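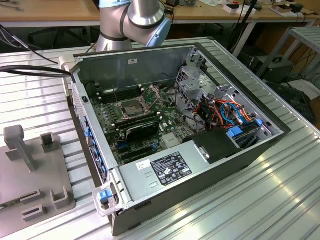 Notebook, bench 2, December 8, 2021

Unit 301, office tower from the Trundora lot. Job for today: side panel off, look inside, prepare the board for the processor, write down what must be ordered.

I write this entry a little longer than usual because we will have more towers of the same kind after this one, and the last notes from September were too short. I could not understand my own words when I read them again.

Opening the case

The tower goes on its side on the ribbed table, open side up. I prefer this to working with it standing. The board is flat, the screws do not fall into the power supply, and the light comes from above. The ridges of the table are a small problem for loose screws, they roll into the groove and stay there. Please use the magnetic dish. I found three screws in the grooves this morning and none of them was from this case.

The panel itself was stiff. It moved after I pressed with the flat hand near the back edge and pulled at the same time. Do not use a screwdriver to lift it, the edge bends easily and then it never closes well again.

First look

The green board looks good to me. I checked the capacitors near the socket with the small lamp and I saw no swelling. The graphics card is still in its slot and I left it there. I had the idea to take it out for more space, but the socket can be reached without this, and each time we remove a card we have one more thing to test later.

Dust was mostly at the drive cage. I used the soft brush and the hand pump. Compressed air from the big line is too strong for this, and it also has water in it until somebody empties the trap (written on the list again).

Cables

The cables around the drive cage are the slow part of this model. Orange, red, blue and black together, and they lie partly over the board. I did not cut any ties. My plan is to leave the bundle as it is until the processor is in, and after that to bring it closer to the cage with one reusable strap. If you need to disconnect something, put a paper flag on it first and write the position. On the Mekura tower we connected two drive cables in the wrong order, and I lost the whole afternoon looking for a fault in the wrong place.

The blue latches of the drive bays are plastic. Press, wait, then pull. When it is cold in the room they break more easily, or at least this is my experience.

Socket and processor

Things to do in this order:

1. Wrist strap on, clip to bare metal of the chassis. Not to the painted outside.

2. Open the lever fully before touching the metal frame. The lever has to go a little to the side and then up. If it feels like it needs force, it is still under the hook.

3. Look at the socket with the lamp from two directions. From one direction only, a bent contact can hide. I turned the lamp and not the case, because the case is heavy and scratches the table.

4. Hold the processor by the edges, metal side up, and find the corner mark before it comes near the socket. Compare with the mark on the board.

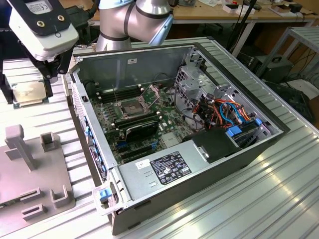
5. Lower it straight down. No sliding, no pressing. It must sit by its own weight. If one corner stays high, lift it straight up again and look, do not try to help it with the finger.

6. Frame down, then lever down. The lever needs some pressure and it can make a small noise. This is normal, but the first time it is frightening.

7. Put the socket cover in the drawer with the others. Do not throw it away, we send boards back sometimes and without the cover they are not accepted.

Memory

I want to test first with one module only and then add the others. The slots are near the socket, so check that the clips are open before the cooler is mounted. After the cooler is there the fingers have not much space.

To order

Thermal paste, the gray one from Drirkier. The tube we have is nearly finished and the rest is hard at the tip.
Reusable straps, black, bag of 1,000. It sounds like too many but the small bag costs almost the same.
One set of drive rails from Bouazza, if they still have this type.

Counter on the work sheet was 3,814 when I started. Please do not reset it, I use it to compare the days.

Open questions

Is the white sticker with the handwriting, beside the power supply, ours or from the former owner? I did not remove it. If it is ours, please tell me what it means and I will write it in the list of marks.

Should we keep the old power supply in these towers? I would say yes for testing, and measure it under load before we decide. I have not measured it yet.

Next: cooler, one memory module, first start with the panel off.

Comments

The sticker is not ours, we stopped using the white ones before the Trundora lot came. I would leave it on until the unit is finished.

About step 3, I also use a magnifier. With the lamp alone I missed one contact last time.

Can you add which driver bit you used for the back screws? Two of mine are worn and I am not sure if it is the bit or the screw.

Reply from me: the second smallest from the red box. Your bit is worn, I tried it.

I emptied the water trap. Please take it off the list.

Last updated: same day, evening, after the comments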